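Teaching hands to pick things up: our spring project, the long version

So our advisor said the report could be written "in your own voice," and Vangelis Makris (my project partner, and the one who can solder) said I should be the one to write it because I talk more. Fair enough! The short version with the tables is in the class folder. This one is for whoever takes over the project from us, and for my mom.

We named the project Hida way back in February, when we still thought we'd have a walking thing by the end of term. We don't have a walking thing. What we have is a setup for recording how a person's hands move when they do small jobs on a table, and a pile of recordings, and one little policy that can sort of do one of those jobs in simulation.

The first month went almost entirely to straps. I'm serious. We wanted VR controllers on the backs of the hands so the fingers stay free, and the first mount was two loops of elastic and it slid toward the wrist every time I reached for anything. Vangelis would be watching the plot on his laptop and yelling that my hand had just gone through the table. The second mount sat tighter but pinched, and after one long session I had a red stripe across my palm until dinner. Version three is the one we kept. It goes over a black glove, and the battery rides back on the forearm on a wooden piece, which took a lot of weight off the hand. Wood was my idea and I will be bragging about it for years. We could cut a new one over lunch whenever the fit was off, and we did that a lot.

The logging software is called Stido. We wrote it ourselves and it shows. It saves both hands plus the head camera into one file per attempt, and for a while it also saved the previous attempt into the same file, so if you find anything from the early folders that looks twice as long as it should, that's why. Don't use those. I moved them into a folder called "old_bad" but I may have missed a few.

Then calibration. You hold both hands flat, you wait for the beep, you go. Sounds easy, right? But if you start moving even a little before the beep, the left hand comes out tilted for the whole session, and you won't notice until you play it back. We lost an entire afternoon that way. Now we play back the first attempt before doing any more, and I'd really beg you to keep that habit.

For tasks we picked toy bricks. They're cheap, they don't roll, and the studs give you a clear up and down. The jobs were pick one up, move it, flip it, and press two together (the pressing is the hard one, my thumb kept covering everything the camera needed to see). The plan said 2000 attempts. We got 575 that we'd stand behind, and 300 of those are plain pick and move, so the set is pretty lopsided. If I did it over I'd mix the tasks up from the first day instead of doing all the easy ones while we felt good about ourselves.

Training happened on a little model we called Drarnico, which is a mash-up of two inside jokes and I've been told to leave it there. It learned picking up fairly well. It learned flipping in the sense that it lets go with great confidence. Pressing two bricks together, no, not at all, and I think we just didn't give it enough to look at.

Things I'd hand to the next team: charge the batteries the night before. Trim your nails if you're going to be in those gloves for hours. Label the left and right mounts, they look identical and they are not. Ask for a table where you can reach the far side without leaning, your shoulders will thank you. And try 2 people swapping every half hour, we were so much sloppier toward the end of a long turn and you can see it in the data.

The calibration notes and the cutting template for the forearm pieces are both in the Sfakianakis folder, and Vangelis has the spare straps in his locker. 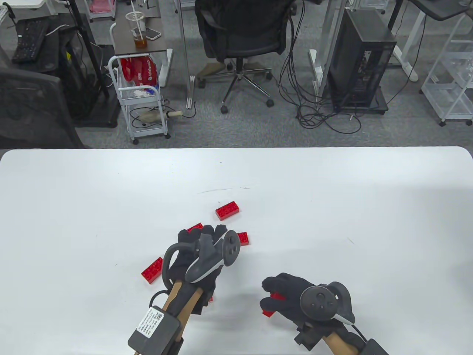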